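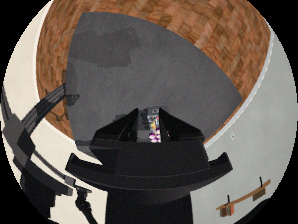

Rendered view: matte gray surface, with the wood-pattern finish and pale walls behind it.

Print this page | E-mail this page

Hemmin Reading Rooms: Interior Finishes, Progress Report
Submitted to the Onport Fund, 2022-03-31
Prepared by Vija Laur

Status

Work on finishes is on schedule in the main reading room and behind schedule in the annex. Spending is within the approved budget. No change to the grant terms is requested.

Main reading room

The old carpet has been removed and the adhesive ground off. Moisture readings in the slab were high along the north wall, and a sealing coat was applied before leveling. Leveling compound has now been placed over 102 square meters. The wall plaster was patched and primed; final paint is held until the electrical contractor closes the conduit runs.

Annex

The annex floor was found to be out of level by more than the supplier allows. Clelska has quoted for partial replacement of the subfloor. Uthai Yensuk reviewed the quote and asked for a separate price on the doorway strip, which had been left out. A revised quote is expected next week. Until it is accepted, the annex stays closed to the flooring crew.

Samples and testing

Four finish samples were tested for scuffing and for stain removal. Two passed both tests. One sample discolored under the cleaning agent now used in the building, and the remaining one lifted at the joints after soaking. Lamduan Tanasarn has the test sheets. Bovier has agreed to hold its price on the preferred sample until the order is placed.

Acoustics

Reverberation in the main room increased after the carpet came out. Tracey Hartley recommends ceiling panels over the seating area and has costed nearly 200 of them. This item falls under contingency.

Open items

Annex subfloor: revised quote outstanding.
Paint color for the stair hall: awaiting sign-off by Cempaka Setiawan.
Reopening remains planned for November.

Related items
Hemmin Reading Rooms: Roof and Drainage, Closing Report
Onport Fund: Reporting Schedule for Building Grants
Clelska Subfloor Survey, Annex
Notes on Slab Moisture Testing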